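The man who wants you to put your fork down

Keir Swanson has strong feelings about where a fork goes between courses, and he would like you to have them too.

"People put it back on the dirty plate, the plate leaves, the fork leaves with it, and then everyone looks for another fork," he says. "A whole industry runs on this."

Swanson started Clunda, his tableware shop in Pristden, with a bank loan and one idea, a small ceramic block with a wave in the top. His accountant called it a speed bump. He has sold more than 3,000 of them, mostly to people who came in for mugs.

I ask whether anyone needs a cutlery rest. He looks at me as if I had asked whether anyone needs a floor.

"You need it the second time you use it," he says. "The first time you feel silly. I'll grant you that."

His own kitchen drawer, he admits, is a disgrace. It has 55 teaspoons in it, by his wife's count, and a corkscrew he is afraid of. The shop is where he behaves. White glaze only, pine boxes, no patterns. A supplier once sent him a sample with a rooster on it, and he still brings it up.
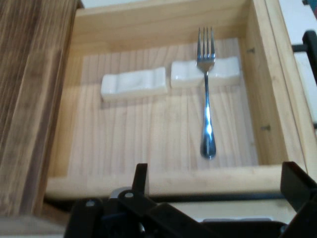 Junaid Minhas
Staff Writer, Home & Table
1/18/18

The box is his preferred way to show them. A fork goes with its neck on the rest and its tines off the wood, and he won't discuss alternatives. Chopsticks he leaves to the customer.

In June he plans to bring out a longer rest, with room for a knife as well. I tell him my family eats over the sink. He sells me six.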